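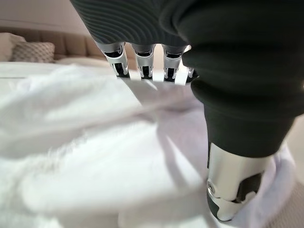 Why does my Fonine prediction league show a different winner after extra time than the one I picked and got paid points for?

Fonine scores match predictions on the result at the end of 90 minutes, and it scores "to go through" picks on who advances, so a knockout tie can settle two different ways in the same table.

Ticket: Knockout round points wrong in private league
Product: Fonine predictor, private leagues
Opened by: Joelle Smadi
Handled by: Berhanu Alemneh
Status: Solved
Opened: 6/22/24

Joelle Smadi wrote:

Hi there! First off, I love this thing. Our league has 142 players in it this season, and the group chat has been bonkers since the knockouts started. I've run prediction leagues on paper and in spreadsheets and I'm never going back.

Now the problem. Last night Plulledholm drew 1-1 with Hamdan in the second leg and then won it 2-1 in extra time (what a goal, by the way, I'm still not over it). I had Plulledholm to go through and a 1-1 draw as my score. I was given the points for going through, great, but my score pick shows a red cross. Other people in the league who also had 1-1 have a green check. Same pick, same match, different result. I've got people messaging me to say the league is fixed, and I'm the one who set it up!

I've tried:
logging out and back in
the refresh button on the league table
looking on my laptop instead of my phone
leaving it overnight

Still a red cross this morning. The table total agrees with the red cross too, so it isn't only the icon.

Berhanu Alemneh replied:

Hi Joelle, thanks so much for writing in, and what a tie to have a league running for! I watched the extra time with my hands over my face.

You're right that 1-1 should be a correct score. Extra time goals don't count toward the score pick in a standard league. Could you send me two things?

The league code (Settings, then League info)
What it says under Settings, then Scoring rules, then Knockout matches

And if you can find one person with a green check and the same pick, their display name would help me a lot. I don't need anything private from them.

Joelle Smadi wrote:

Code sent through the form. Under Knockout matches it says "Mixed," which I don't remember picking. I don't remember it being there at all when I made the league back in March. My sister has the green check, her display name is BigJo's Wee Sister, and she has been unbearable.

One more thing I noticed while I was digging around. Everybody I've talked to with a green check put their pick in early. I changed mine from 2-0 to 1-1 on the afternoon of the match, well before kickoff. Could that be it?

Berhanu Alemneh replied:

Oh, that is a brilliant spot, and it got me there much faster. Let me walk you through what I found.

Your league was set to the 90-minute rule when it was made. When we moved fixtures over to the Trolter results feed, leagues that already had knockout picks saved were marked "Mixed." That's meant to be a short-lived label for us, and you were never meant to see it. While a league is in that state, old picks keep the rule they were saved with, and any pick edited after the move gets the feed's own default, and that default is the final score including extra time. So your sister's 1-1 was checked against 1-1, and yours was checked against 2-1.

I pulled the picks for your league to be sure. Of the ones for this tie, 6 were edited after the move, and all of those were scored on the extra time result. In 3 of them the edit changed the points. Yours is one. Another player had 2-1 and was given a correct score that they shouldn't have, so I'm afraid somebody is about to lose points. Sorry to hand you that conversation!

Joelle Smadi wrote:

Ha! I know exactly who had 2-1 and I will enjoy that conversation very much. He's posted a screenshot of the table twice today.

So what do I do? Can I switch it myself, or does changing the setting mid-season wipe the picks? I read on the help page that it can, and I haven't dared touch it.

Berhanu Alemneh replied:

Glad you didn't rush in -- the warning on that page is about changing the points values, which does reset things. Switching the knockout rule is safe. Steps:

1. Open the league as owner, on the website. The app shows this setting but won't save it.
2. Go to Settings, Scoring rules, Knockout matches.
3. Choose "90 minutes" and press Save.
4. Go back to the table and press Recalculate. Press it once only, and leave the page open until the bar is full.
5. Open any finished knockout tie and check that the small label next to the score says "FT" and doesn't say "AET."

Ask your players to pull down on the table in the app to reload it. Some phones hold on to the old one for a while.

Joelle Smadi wrote:

Done, and it worked first time! Green check for me, I'm up to 168 points, and I've gone past my sister. The label says FT on every tie I opened. The screenshots have stopped.

A tiny follow-up: the weekly email still has the old table in it. Will that sort itself out?

Berhanu Alemneh replied:

Fantastic news! The email is built from a saved copy of the table, so the one already in your inbox will stay as it was. The next one will use the new totals. If it doesn't, reply here and this ticket will reopen.

I've also passed the "Mixed" label on to the team that looks after the Trolter feed, with your note about edited picks attached. Enjoy the final, and good luck holding on to that lead!

Ticket marked as solved.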